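3. Fitting the processor

I do this bit with the board already in the case, with the kettle off and the cat shut out. Lift the socket lever, then swing the cover back. 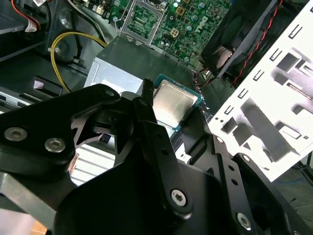
Processor over the motherboard, silver side up

4. Find the small triangle on one corner of your chip and match it to the one on the socket. Lower it straight in — no pushing! If it won't sit flat, lift it out and check the corners again.

Caution: hold it by the edges only. I keep the plastic tray too, in case it ever goes back to the shop.

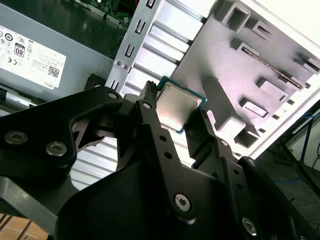
5. Close the cover and lever

It feels stiff, and mine creaked horribly the first time. Keep going until the lever hooks under its tab.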